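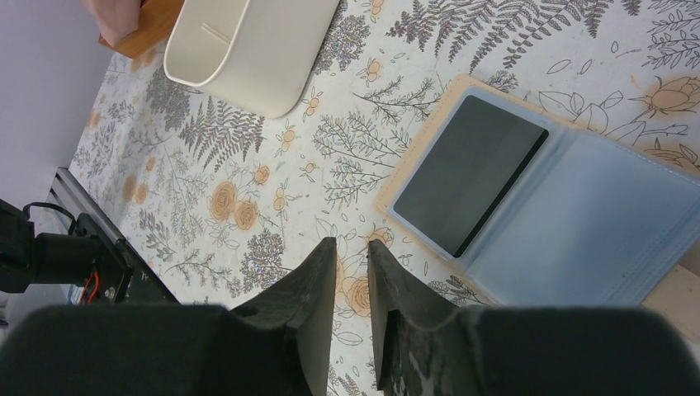 Ferns, leafy sprigs and peach roses on an off-white ground.

Pelliseck table underlay, sold by the metre

Home > Table > Underlays and pads

In stock. Cut to order, posted on a roll.

I've been selling table linen under the Ondus name for a good while now, and the thing I get the most emails about is the bit that goes underneath! Pelliseck is a soft, brushed cotton underlay with a thin grippy backing. It goes between your table and your cloth, and it stops the cloth sliding, takes the clatter out of plates and gives you a fighting chance when someone puts a mug down straight from the kettle.

I came to it the long way round. My own kitchen table is old pine, soft as butter, and I once wrote a whole shopping list on it through a single sheet of paper (you can still read "leeks" if the light is low). After that I tried blankets, an old curtain, and one of those foam-backed pads that went crumbly and left yellow dust in the grain. Then I got a sample from the mill at Divulano, put it down for a weekend and never took it up again.

What it's like

It's 3 mm thick and weighs 400 g per square metre, so it has a bit of body to it. You can feel it under your hand but your glasses won't wobble. The top is brushed, which helps the cloth stay where you put it, and the back has fine dots that hold on to the table without sticking to it. It comes in natural only. I did ask about white, and white turned out to be so much dearer that I left it, and under a cloth you'd never see it anyway.

If you had the Mockus pad from me before, Pelliseck replaces it. It's a touch thinner, quite a lot softer at the corners and it doesn't have that rubbery smell when you unroll it. I have a few offcuts of Mockus left for anyone who needs to match a piece, so just ask.

Size

The roll is 91 cm wide. For most kitchen tables that's enough on its own. For a wider table, order two lengths and butt them together down the middle – don't overlap them, or you'll get a ridge that every wine glass in the house will find. A strip of cotton tape on the underside keeps the join shut.

Measure the flat top of the table only. The underlay should stop just short of the edge all the way round, and your cloth does the hanging down. Round tables are easy: lay the piece over the top upside down, draw round the edge with tailor's chalk and cut a finger's width inside the line. Ordinary kitchen scissors will do it and it doesn't fray.

Heat

Please read this one. It will look after your table under warm plates, mugs and serving bowls. It will not cope with a casserole dish straight out of the oven, and neither will most tablecloths, so carry on using a trivet or a thick board. I say this as somebody with a perfectly round pale mark on her sideboard.

Washing

Machine wash at 30 on a gentle cycle, then dry it flat or over a rail. No tumble dryer (the dots go shiny and stop gripping) and no iron on the back. It shrinks very slightly the first time, so if your table is a tight fit, wash the piece before you trim it. Spills are best blotted, and do lift the underlay afterwards and let the table dry as well.

On waxed or oiled tables, give the finish a few weeks to harden first. Freshly varnished ones need even longer, and I'd lift the underlay every so often to let things breathe.

Ordering

Sold in whole metres, and several metres will come as one continuous piece. I cut on the shop table in the mornings and post the same afternoon if I can. I've sent out roughly 2,000 metres of it so far, and the commonest mistake is ordering for the overhang as well as the top, so have one more look at your measurements before you press the button.

Uncut lengths can come back within the usual return period. Once you've taken scissors to it, it's yours, I'm afraid.

The next roll is due from Divulano in April. Free swatches are on the samples page, along with the tape.

Page updated November 24, 2022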